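Reducing Clutter and Lost Container Parts in a Shared Kitchen
Project report, Household and Consumer Studies, Ollstead College
Edvin Lundgren and Roald Strand
June 20, 2024

1. Background

The second-floor kitchen in Venberg Hall is used by students from two corridors. It has one stove, one sink, a long work table and a set of wall cabinets. Most of us cook in the evening, and most of us put leftovers in plastic containers. When we started the project the container cabinet was the part of the kitchen people complained about most. Lids did not fit, containers fell out when the door was opened, and small things such as bottle caps and bag clips ended up wherever there was a free edge.

We wanted to find out if a different way of storing things would make the kitchen easier to use, without asking anyone to do extra cleaning. We had a budget of 400 kronor from the course and could not drill into the walls or move the cabinets.

2. What we looked at first

Before changing anything we asked the residents to fill in a short form. The questions were about which objects they used every day, which ones they could not find, and what they did when a lid was missing. Most people who answered said they covered the food with a plate. Several said they had bought new containers because it was quicker than looking for the old lids.

We then emptied the container cabinet onto the work table and sorted everything by shape. There were 128 pieces, lids and bottoms together. The rectangular containers with a locking tab at each short end were in the best shape. The round ones were the worst. They came from many different makers and the sizes were so close that a lid could look right and still not close. We also had some takeout tubs that had gone cloudy, and lids with cracks at the corners. The cracked lids went into plastic recycling with the tubs.

Unmatched parts were put in a cardboard box with a note on it, and the box stayed out for two weeks. A few lids were claimed. The rest was thrown out after we had asked in the group chat.

3. The new arrangement

We divided the kitchen things into three groups.

Daily things stay on or near the table. These are the pots, the cutting boards, the kettle and the containers that somebody is about to fill.

Weekly things go in the lower half of the cabinet. Rectangular containers are stacked inside each other with the short ends facing out, and their lids stand upright beside them in a rack. We bought the rack at Vukadinović in Denstead. It is meant for plates, but the slots are wide enough for lids.

Small loose parts get one place only. We first used a drawer, but people did not open it. Then we used a jam jar, and that was a little better. In the end we just agreed that caps can be put on the raised ledge at the back of the table until the bottle is put away, and that anything left there at the end of the week goes in the jar.

The ledge was the part we disagreed about. Roald thought it should be kept clear because the cables run there and crumbs collect along the seam where it meets the table. Edvin thought people would put things there anyway, so it was better to have a rule about it. We went with the rule and added wiping the seam to the cleaning list.

4. Which containers to keep

As part of the project we compared the container types we already had. We filled each one with water, closed it, turned it over above the sink and held it there for a minute. We also washed them after a tomato sauce had been left in overnight.

The rectangular ones with locking tabs did well in the water test as long as the tabs were pushed all the way down. Two of them leaked at one end, and both had tabs that had gone soft at the hinge. The round lids without tabs leaked in almost every case. None of the plastic containers came through the tomato sauce without some color, but the stain was lighter if the container had been rinsed with cold water first.

Clear plastic was preferred by nearly everyone we talked to. People want to see what is in the container without opening it. One problem with clear plastic is that it is hard to tell under the ceiling light if it is clean. The glare hides grease, so we recommend tilting it toward the window or feeling the inside with a finger before it goes in the cabinet.

Pots were not part of the test, but we noticed that leftovers were often left in them overnight. The dark ones were the worst for this. You cannot see from across the room if there is still something in the bottom.

5. Results

We let the new arrangement run for the rest of the term and then sent out the same form again. Fewer people reported missing lids, and only one person had bought a new container. The lid rack worked well. The jam jar was full after the first month and nobody had emptied it, so it needs a name on the cleaning list like the other jobs.

The weak point is still the table. Containers are washed, put down to dry and left there until someone needs the space. We tried a sign and it had no effect. A drying mat next to the sink would probably help more, but we had spent the money by then.

6. If we did it again

We would test the containers before sorting them, as we kept some that later leaked. We would also buy one type for the whole kitchen. The college store sells a set, and if both corridors shared the cost it would be cheap for each person. The kitchen gets new residents in August, and we have asked for the table and ledge rules to be put in the welcome sheet. The ledge still fills up with caps, and containers still sit out beside the pots.

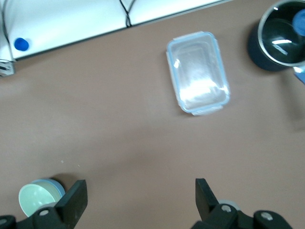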